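Gridded table covering lifting and going out of square – how to lay it flat?

Posted in Workshop and Craft Rooms, 9/16/26
5 replies hidden, 219 views

Kureck701

I have a pale green gridded covering on a work table and can't get the grid to run true. It was bought as a remnant, so there is no maker's label and no instruction sheet. The surface has a slightly fuzzy feel, closer to felt than to a vinyl cutting mat. The table top underneath is painted board.

Two problems. First, the lines are square to the table at one end and out by nearly half a cell at the other. Second, one corner lifts after a few days, whatever I put on it overnight.

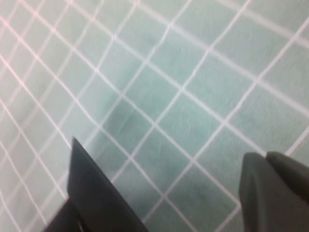
Green surface with the white grid, seen at an angle.

I use the grid for setting out parts before assembly, so I need the lines straight but I don't need them accurate to the millimetre. So far I have tried double-sided tape along the edges only. Is it better to glue the whole thing down, or is there a way of doing it that can be undone later?

Branura workshop

Don't glue it yet. If the lines are true at one end and out at the other, the covering has most likely been pulled unevenly when it was taped. Fabric-backed material stretches more across the diagonal than along the weave, and edge tape then holds the stretch in place.

Take it up completely and leave it flat, face up and unweighted, for a day. Remove all the old tape from the board. White spirit will shift the residue, but test it on a corner of the paint first.

Then mark a centre line on the table in pencil, along the long side. Lay the covering loosely, line up one white line with the pencil marks at both ends, and clamp the middle with a batten. Fold back one half, put down strips of removable double-sided tape at right angles to the centre line, and roll the covering back over them. Smooth from the middle outwards with the flat of the hand. Do not pull. Repeat for the other half. Trim the edges last, with a new blade and a steel rule.

Check the result by measuring both diagonals of a large block of cells. If the two figures match, the grid is square. If they differ, lift the half you laid second and do it again. A difference smaller than the thickness of a printed line isn't worth chasing for setting out.

The lifting corner is probably a separate fault. Tape doesn't hold well on dusty or chalky paint. Wipe the board with a damp cloth, let it dry fully, and run an extra strip of tape right up to the corner on both sides.

rernura_691

just staple it round the underside. mine has been on since May and hasn't moved

Tambunan Benches

Staples are fine if the covering wraps over the edge by a few centimetres, but a remnant is often cut to size with nothing to spare. Tensioning it for stapling is also a good way to bend the lines again.

I agree with the centre-line method. One addition: measure the table before you trust its edges. Plenty of home-made tops are not square, and a correctly laid grid will then look wrong against the side. Go by the diagonals of the grid and ignore the edge.

For cleaning, use a soft brush or a vacuum on low suction. Wet cleaning can get through to the tape.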